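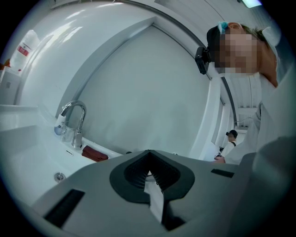
Mil maneras de doblar un trapo

La responsable de recogida de datos de Verumel nos pide que no la llamemos ingeniera. «Los ingenieros están en otro edificio, con mejor café», aclara. Lo suyo es conseguir que unas cuantas personas repitan tareas domésticas con una pinza en la mano hasta que un modelo, el de la plataforma Evis, aprenda algo de ellas.

Llevan en ello desde enero. El archivo suma 3386 demostraciones, y ella habla de la cifra con el entusiasmo de quien paga un recibo. «Suena a mucho hasta que ves cuántas son de alguien intentando coger un vaso.»

¿Por qué los baños? «Porque son horribles. Todo es blanco, todo brilla y el grifo refleja cualquier cosa. Un vaso transparente en un lavabo blanco es una crueldad – para el modelo y para quien revisa los vídeos.» La revisora, por cierto, es ella.

Cada turno dura 60 minutos y se trabaja con 2 pinzas como máximo. El manual interno, heredado del proyecto Rusu, recomendaba movimientos «limpios y naturales». Ella tachó lo de limpios. «Si solo grabas a gente que acierta, el sistema no sabe qué hacer cuando se le escapa el trapo. Necesito que se les escape. Lo difícil es que no lo hagan a propósito: se nota muchísimo, parecen actores de anuncio.»

También ha aprendido a desconfiar de los veteranos. «A las 1000 repeticiones desarrollas un estilo. Tuvimos a una persona que lo dejaba todo girado un poco a la izquierda, y durante semanas el modelo lo dejó todo girado un poco a la izquierda. Fue nuestro primer éxito indiscutible.»

El siguiente encargo viene de Sotatwood, que quiere cocinas. Le preguntamos si en casa recoge el baño de otra manera. Se lo piensa. «Más despacio. Y cuando se me cae algo miro si estaba grabando.»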